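Speaker notes - "What we got wrong collecting demos"
Pavemon meetup, July 10, 2020, 25 minutes plus questions

Opening (2 min)

Hi, thanks for having me. I'm the person at Lidska who looks after the teaching sessions, so if you came for the network architecture talk, that's Elfriede Holzer after the break and she's much better with slides than I am.

Ask for hands: who has ever trained something on examples they collected themselves? Who has ever gone back and watched all of those examples? (Usually a lot fewer hands. Wait for the laugh, then move on.)

What I want to do today is tell you how we collect, what we threw out, and what I'd do differently if I could have February back. It's a talk about chores, really. Labels, cloths, trays, lunch breaks.

The setup, quickly (3 min)

Two arms on one table. A person drives both of them, and we record the joint positions, the grippers and the camera views together. One run of a task from start to finish is an episode. You collect a pile of episodes, you train, you watch the thing fail in a way you didn't expect, and you go back and collect more. If you already know all this, bear with me for one minute!

Our tasks are small kitchen and tidying jobs. Put a thing in a tray. Move a cloth out of the way. Pick up chopsticks from a stand. I picked these partly because you can reset the table by hand in a few seconds, and I'll come back to resets because they ate our whole schedule.

Mention: the old task list was all blocks. Blocks are lovely. Blocks stay where you put them and look the same from every side, and we got very good numbers on blocks and learned almost nothing about the jobs we cared about.

Cloth is where it gets interesting (5 min)

So we moved to cloth. The first thing you find out is that "pick up the cloth" is about a hundred different tasks wearing the same name. Flat cloth, folded cloth, cloth in a heap, cloth hanging over an edge. The person driving makes a new decision every time, and they don't know they're making it.

Julián Marín drove most of our early cloth episodes and he has a beautiful style, very smooth, always goes for the highest fold. Then we brought in a second driver who pinched from the side. Both fine! Both got the cloth off the table. But train on the two together without enough of either, and the arm heads for a spot halfway between the two grasps and closes on nothing. We spent a long time looking for a bug in the controller.

What we do now: before a session, the drivers agree on two or three ways to grab, and we make sure we have plenty of each. We write the choice down with the episode. It takes five seconds and I wish we'd done it from day one.
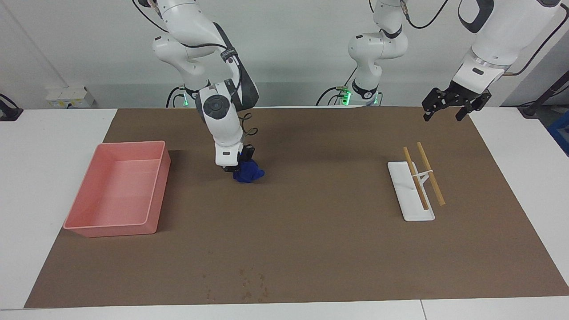 What's on the table matters (4 min)

Leave the picture up through this part. Point at the cloth first, with the right gripper pressed into it, then at the pink tray over on the left and the chopsticks on their stand over on the right. The left gripper is up high and open, with nothing in it.

The point to make is that the idle arm is data too. Early on we told drivers to forget about the arm they weren't using. So it drifted. Sometimes it sat low, sometimes it was up, sometimes somebody left it hovering right where the other arm wanted to go. The model learned all of that faithfully. Now every task sheet says where the waiting arm waits. High, open, out of the way. Boring, and it fixed more failures than any training change we made that month.

Same with the tray. It's at an angle to the table in this one. We used to line everything up neatly because engineers like neat tables, and then Elfriede nudged the tray with her elbow during a demo and the arm put the cloth down beside it. In front of visitors from Trummer, of course. These days we turn the tray between episodes and we have a little list of angles so people don't fall back into their favorites (everyone has favorites, I promise).

And the chopsticks. They're thin and they're light colored, and they make a good test of whether the gripper is lined up properly. Worth saying that an object you aren't using in this step still teaches the model something. If the stand is only ever on the table when chopsticks are the task, the model reads the stand as an instruction.

If someone asks about the stains on the mat: yes, we kept that mat. Clean mats make for a model that has only seen clean mats.

Numbers, and what I'd trust (4 min)

Slide with the four numbers. Keep this short, people's eyes glaze over.

We recorded 397 cloth episodes in the first round. When Julián and I sat down and watched them, we kept 176. That was a rough afternoon. The rest had a wandering arm, or a missing label, or a grasp that slipped and got rescued by hand.

Pause here on the rescues. We threw those out at first, and that was a mistake I'd like you all to avoid. A slip followed by a proper recovery, driven by the person through the arm, is gold. A slip followed by a human hand coming in and fixing things is poison. They got lumped together under "messy" in our sheet, and we had to go back and split them. We got 42 back that way, all recoveries done with the grippers.

The model trained on the smaller, cleaner set beat the one trained on everything. I'm not putting a percentage up because the test was small and I'd rather you tried it on your own table than quoted me.

Resets and tired people (4 min)

Driving two arms is tiring in a way that's hard to see from outside. Your shoulders go first and then your patience. We plotted rejected episodes by time into the session and the line just climbs. So we cap a session at 45 minutes, then swap.

Resets: somebody has to crumple the cloth again. If the driver does it, they crumple it the way they like to pick it up. I did this for weeks without noticing! Have the other person do the reset, and have the driver look away. Sounds silly, works well.

Also, write down when you change anything on the table. New cloth, new light bulb, gripper pads replaced. We use Forent for our notes, a plain text file would do just as well. The one time we skipped it, we lost two days figuring out why half the episodes looked different from the other half, and it was a blind that had been pulled down.

Story if there's time: the morning the cloth went missing and we ran a full session with a dish towel someone brought from home. Those episodes ended up being some of the most useful in the set, since the towel was stiffer and the drivers had to slow down. We've kept a mixed bag of fabrics ever since.

What I'd do again, what I wouldn't (2 min)

Again: watching episodes together, out loud, two people on one screen. You argue about what counts as a good grasp and you end up with a rule you can write down.

Wouldn't: collecting for three weeks before training anything. Train on the first day's worth. The result will be awful and it'll tell you what to record the next morning.

Wouldn't, part two: letting the task names live in people's heads. "Tidy" meant two different things to Julián and me until spring.

Questions I expect

Why not simulate the cloth? We tried, a bit. We had it folding nicely in simulation and then badly on the table. I'm open to trying again, and if someone in the room has done it well, please grab me at the coffee break.

How many episodes do I need? Depends on how much you let the table vary. Start small, watch where it fails, add episodes there.

Can we have the task sheets? Yes, leave me your email, the blank version is fine to share. The filled-in ones have Julián's handwriting on them and are no use to anyone.

Hand over to Elfriede. Remember to unplug the clicker receiver and leave it for her.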